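Textile Care, Unit 4: Printed Sportswear
Margit Fagerlund
September

Printed team kit needs more care than plain cotton, and most of the damage we see at the Arroyo laundry is done between the dryer and the shelf. This handout covers sorting and folding. Washing temperatures were in Unit 3.

Types of print

Heat-applied vinyl sits on top of the cloth. It has a clear edge you can feel with a fingernail and it cracks if it is creased while warm. Screen print is thinner and bends better, but it can stick to itself. Sublimated print is dyed into the fibre and may be folded like any other cloth. If you can't tell which you have, treat it as vinyl.

Sorting

Empty the basket on to a padded surface, not on to the bare worktop. Keep plain red garments away from white ones until you have checked both for colour transfer. Mixed red and white pieces go in their own pile. Look for white trim that has turned pink, and put those pieces aside for Leire Robles.

Opening out a bunched garment

1. Find a corner or a hem and lift from there. Do not pull on the numbers or the lettering.
2. Let the weight of the cloth open the folds.
3. Lay it face down and smooth from the middle outwards.
4. Turn the side seams to match before making any fold.

Folding

Fold the sides in so that the creases fall outside the number. The last fold goes across the body below the print. Where a name and number fill the whole back, put a sheet of tissue over them first. Leave the garment for 20 minutes after drying before you stack it.
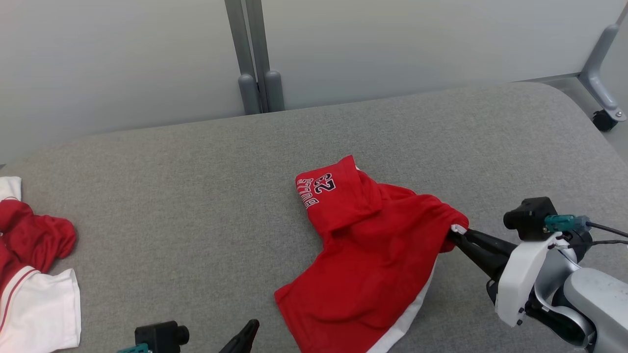
Fig. 1. Red garment with white trim, lifted at one edge. The number 23 is sideways in the folds.

For next time: bring one printed garment of your own and be ready to say how the print was applied. Manon Dufour has the tissue and the spare care labels.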